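Coming back to 800m training after a calf strain, how fast is too fast?

Liya Tesfamariam
I run the 800 for my club and strained my left calf in September doing hill sprints. The physio has cleared me for easy running and I'm up to 30 minutes without pain. My old coach moved away, so I'm planning this part myself. I want to be ready for the indoor season but I don't know when to put spikes on again, or whether I should do strides on grass first. Before the injury I was running 6 days a week with two track sessions. Has anyone here been through the same thing?

brirnach_tc
Strides on grass first, in your normal trainers. Do four or five after an easy run, two times a week, and keep them at the effort you would use for a mile race. If the calf is fine the next morning, add one or two the week after. I had the same strain at 19 and went straight back to 200s in spikes. It went again on the second rep and I lost the whole indoor season.

Leave spikes until you have done at least two full track sessions in flats. When you do wear them, only use them for the last couple of reps. Spikes put your heel lower than you're used to now and the calf takes the load.

Also do your heel raises, both straight leg and bent knee. Most people only do the straight ones. 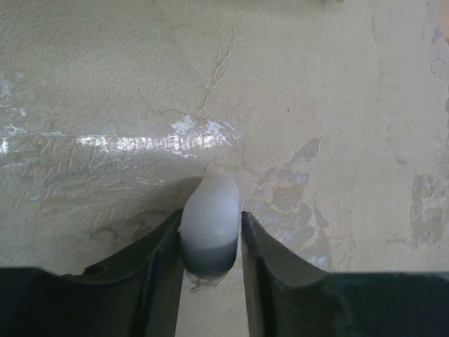 Go back to one track session a week before you think about two. The bends are harder on the leg than the straights, so start with 100s on the straight and walk back. I wouldn't enter anything until you've done a session at race pace and had a normal week after it.

lastano400
Just listen to your body. I took about 4000 steps a day when mine was bad and it healed by itself. Compression socks helped too I think.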